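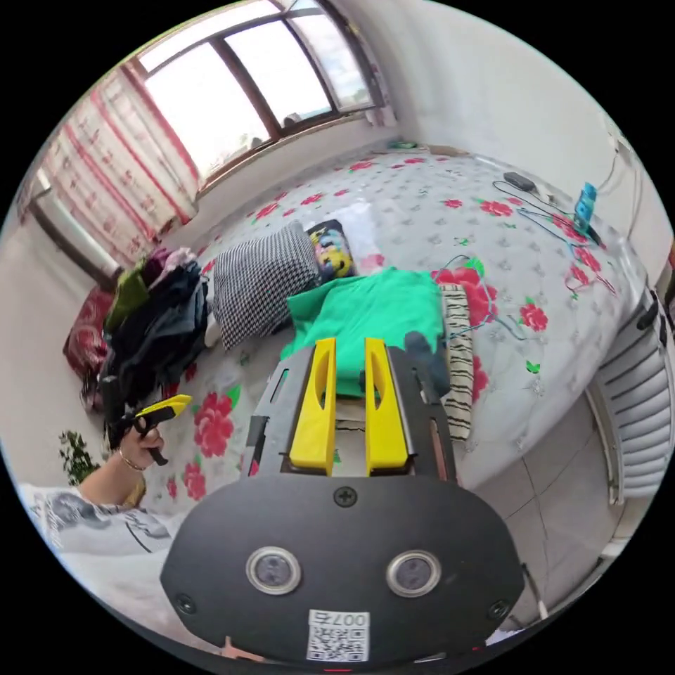
Brudlow Bed Sorting and Folding Notes

README for release 2. Maintained by Sumeya Wolde and Mercy Ndung'u.

Overview

Brudlow is a written record of how clothing and bedding are sorted, flattened, folded and put away in one kind of place: a bedroom where the bed serves as the work surface. It consists of 400 short text entries. Each entry covers one item, from the moment it is taken from the pile until it is stacked or set aside. The entries were written by the people who handled the laundry, using a fixed form and a small vocabulary.

The notes are meant for readers who need consistent wording for folding tasks – authors of household instructions, people building item lists, and anyone comparing folding methods. Ironing, washing and drying are out of scope.

Contents

entries.txt – one entry per block, blank line between blocks
vocabulary.txt – item types, fold names, surface names
pairs.txt – 200 pairs of entries in which the same item type is folded by two different methods
exclusions.txt – entry numbers removed from the counts, with a code for each
CHANGES.txt – edits between releases

All files are UTF-8 with Unix line endings. There are no nested folders.

Surface

The default surface is a made bed with a fitted or tucked sheet. The sheet pattern is recorded as plain, striped, floral or other. Floral sheets are common in the notes. A patterned sheet makes it harder to see the hem of a patterned garment, so the form has a contrast field with the values high, medium and low. A solid green T-shirt on a gray sheet with red roses is high. A black-and-white print on a black-and-white cover is low.

Other objects on the bed are left where they are unless they lie inside the folding area. Chargers, cables and phones go under the field "other" and are not described further. Pillows and cushions are recorded only when they are moved.

If the item is worked near the head of the bed, the surface value is "head end". Tufted or quilted surfaces get the additional flag "uneven". Buttons in the tufting create small raised points under thin fabric, and the flattening step should be written up separately in that case.

Item types

The vocabulary has the following item types: T-shirt, long-sleeved top, knit, trousers, dress, scarf, towel, sheet, pillowcase, blanket, cloth (unspecified). "Cloth (unspecified)" is the correct value for anything that is still bunched up and cannot be named with confidence. The type may be changed later in the same entry once the item is open. Do not go back and edit the first value.

Color is one word where possible. Print is recorded as none, text, stripe, check, animal, floral or graphic. Partly readable text on a garment is copied as far as it can be read, followed by three periods. Do not complete a word from memory.

Procedure

1. Clear an area at least as wide as the item with sleeves extended. The pile stays on one side of the bed and the finished stack goes on the other.

2. Take one item from the pile. If two come away together, return the lower one.

3. Open the item by the shoulders or by two corners. Record the type.

4. Lay the item flat. For T-shirts, the neckline points toward the far side of the bed and the hem toward the person folding. Spread both sleeves. Record which side is up: front, back or unknown. 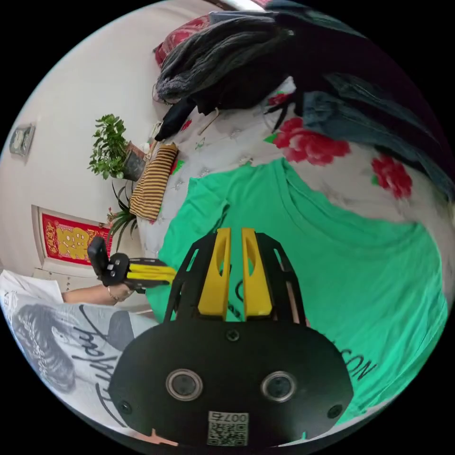 Mercy Ndung'u: I would drop the rule about the neckline in step 4. When I fold from the long side of the bed I turn the shirt sideways, and walking round to the foot for every shirt doubles the time. The entries should record the direction and leave it open.

Accepted in part. From this release the form has a neckline field (far, near, left, right). Far remains the default and may be left blank. Entries written before the change have not been revised, so a blank value in entries 1 to 121 means that the direction was not recorded.

5. Smooth from the center outward with a flat hand. Creases that remain after two passes are recorded as "residual" with a position: center, sleeve, hem or neck.

6. Fold by one of the named methods below.

7. Stack by type, heaviest at the bottom. Knits get their own stack.

Fold names

Half: one fold along the vertical center line, sleeves together, then bottom to top once.

Thirds: left side to center, right side over it, sleeves laid back along the body, then bottom to top in two folds. This is the standard T-shirt fold.

Orberg: thirds, followed by a third vertical fold so that the item stands on its edge. For drawers. Named after the dresser it was first used with.

Roll: thirds, then rolled from the hem. Used for packing only.

Loose: laid over itself without alignment. Record this name when an item is set aside to be folded later. It does not count as completed.

The center line matters for Half and does not matter much for Thirds. If a shirt has large text across the chest, Half puts the crease through the lettering. Thirds with narrow outer panels keeps most of the print on the flat face, and is preferred for printed shirts. 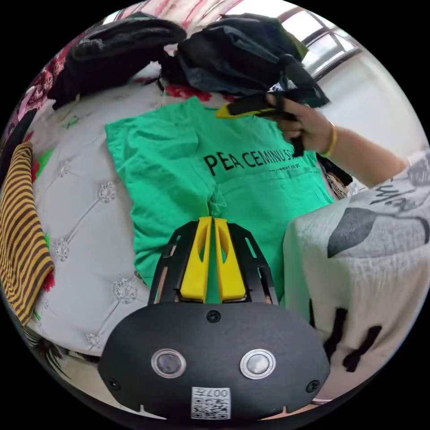 Sample entry

entry: 88
item: cloth (unspecified), then T-shirt
color: green
print: text
surface: bed, head end, uneven
sheet: floral
contrast: high
side up: front
neckline: not recorded
residual: center
fold: Thirds
result: stacked
note: smoothed twice, center crease stayed, folded anyway

Known problems

Towels are under-represented. They were folded straight off the line at the Simiyu house and did not reach the bed.

"Knit" covers both heavy sweaters and thin jersey cardigans. The two behave differently in step 5. A split is planned for the next release.

Left and right are given from the position of the person folding. Some early entries use the position of the garment's wearer instead. Those found so far are listed in exclusions.txt under code W.

When two people work at one bed, each keeps a separate form. Items passed between them carry both sets of initials and are entered once, by whoever finishes the fold.

Residual creases depend on how long an item sat in the pile, and the form has no field for that.

Size limits

An entry may not exceed 1000 characters including field names. Longer notes go in a follow-up block with the same entry number and the letter b.

Changes

Release 2 (January): neckline field added. Orberg fold separated from Thirds. "Uneven" flag added. Print value "animal" added for zebra and leopard patterns, formerly under "graphic".

Release 1: first version, kept as a paper form in the Droria binder and typed up afterward.

Corrections

Send the entry number, the field name and the proposed value to Sumeya Wolde. Corrections to fold names need both maintainers to agree and are held until the next release.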